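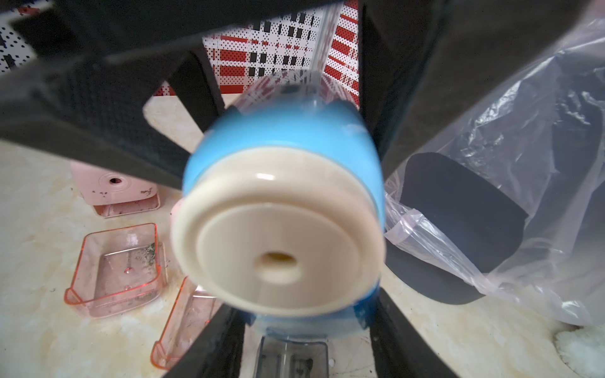 文具修理铺Dalow只收一种东西:手摇和台式的削笔器。店主做这行之前在学校管过仓库,她说那时每到八月清柜子,整箱的削笔器直接报废,“多半只是屑盒满了,或者刀口塞住”。

铺子现在一个月收400个左右的说法她不认,“没那么多,上个月53个”。修一个收30块,换刀另算。

问她先看哪里,她说先看屑盒。“透明的最好,里面有没有铅粉一眼就知道。粉色这种浅颜色的壳子显脏,黑点子粘在上面,用干布擦不掉,要用软毛刷蘸一点洗洁精。”屑盒拆下来单独洗,机身不下水,刀架一泡就锈。

倒屑也有她的规矩。桶要套袋,袋口翻出来盖住桶沿,屑盒伸到桶里面再磕。“在桌边磕,铅粉飞得到处都是,擦半天。”

哪些不修?她想了想,说笔孔裂了的不修,齿轮缺牙的看情况,Getedby的老款还能配到件。
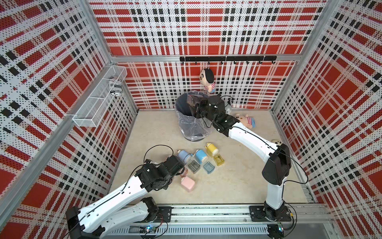 在Trindade小学管美术教室的一位老师听了不太同意,说屑盒哪有工夫一个个洗,倒干净就接着用,用坏了再说。店主对此没有反驳,只说学校送来的她都先洗再拆。

说到以后,她打算多备些刀架,别的不变。下午四点以后不接活,那段时间她用来磨刀。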